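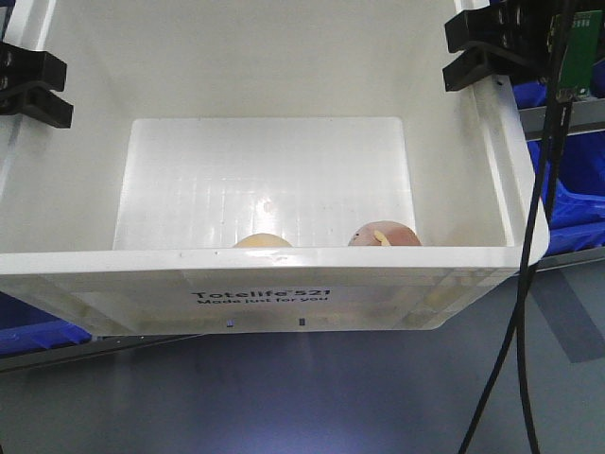 Sorting the fruit out

The white tote has ended up as our fruit bin. It says "Made just for you" on the front, which made Kieran laugh. I wanted something with high sides and no holes, and a translucent one lets me see the light through it when I'm checking for dirt in the corners.

My rule is round fruit in the white one, anything with leaves or soil in a different colour. It took me 2 goes to get that to stick. In November I had onions in with the peaches and the whole lot smelled of onion for days.

I wipe the floor of the tote with a damp cloth and a drop of Pellano, then leave it 30 minutes before anything goes back in. Stickers come off the fruit first if they'll peel.
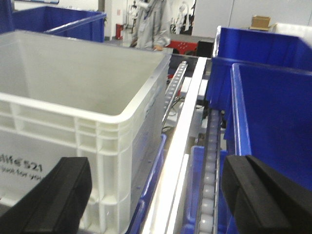 The ribs on the outside are the fiddly bit - dust sits in every one of those recessed panels, and a cloth won't reach. An old toothbrush does. I do the rim last, then turn the tote over to drain by the back door. Next job is the lids, which are still in the shed.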